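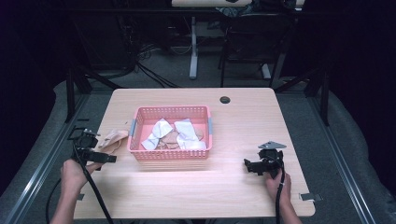 Ata da reunião de 29 de março de 2019

Danica Kadlec abriu agradecendo a todos – e ao Vilém Koubek pelo café, que chegou mesmo a tempo.

Garras: a Retum pede 878 euros por par, com cabos. Depois de boa conversa, aprovaram-se 2 pares. Bořivoj Jurčo gostaria de mais um, mas aceita, com a simpatia de sempre, esperar por maio.

Mesas: fica adiado. Dagmar Holub pede entretanto proposta à Zosus.

6 partilhas · 2 comentários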